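Counting seeds in April

I finally sorted the seed box. It had been sitting on the shelf over the washing machine for three years, and I kept telling myself I knew what was in it. I did not.

The plan was to find out how much I had before placing another order. I ended up at 3,571 seeds, which took two evenings and most of a morning. I counted the big ones by hand (beans, squash, peas, nasturtiums) and did the small ones on a sheet of dark paper with the edge of an old library card, pushing them across in tens. I stopped short of the poppies. They went back in the box uncounted and will stay that way.

The largest share was lettuce, which surprised me. I had four opened packets of the same butterhead from Ladberg, bought in different years. Ladberg changed their packets at some point and I must have thought I was buying something new. There were also 19 seeds of a climbing bean that Alžběta Jelínek gave me when she moved out of the plot next to mine. She called it the Hájek bean, after the village or the family, I never asked which. It is a flat, brown bean with a darker ring at the eye. I grew it once and it did well until the wind took the poles down.

Old seed is worth testing before you give it space. I put ten of each on a damp paper towel, rolled it up, put it in a bag, and left it on top of the refrigerator. After a week the results were mixed:

Lettuce, oldest packet: 3 out of 10
Lettuce, newest packet: 9 out of 10
Leeks: none
Parsnips: none, as expected
Squash: 8 out of 10
Tomatoes: 9 out of 10, and these were the oldest thing in the box

I did not test the Hájek beans. With only 19 I would sooner put them all in the ground and see.

The leeks and parsnips went in the compost. The two oldest lettuces I mixed together and will sow thickly in a tray for cutting. If half of it fails I won't notice.

For storage I had been using the original packets, folded over and held with a paper clip. Half of them leaked. The bottom of the box had a layer of mixed carrot, dill and grit that I swept up and scattered behind the shed. I have now moved the beans and squash into jars, and the rest into paper envelopes with the name and year in pencil – ink faded on some of my older ones. The small and fiddly seed is better off in something with a screw cap.

I still need new leeks, and I'll order those this week. The first lettuce tray goes out on the porch once the nights are a little milder.

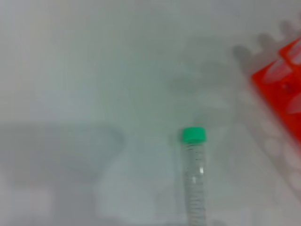
Clear tube, green screw cap.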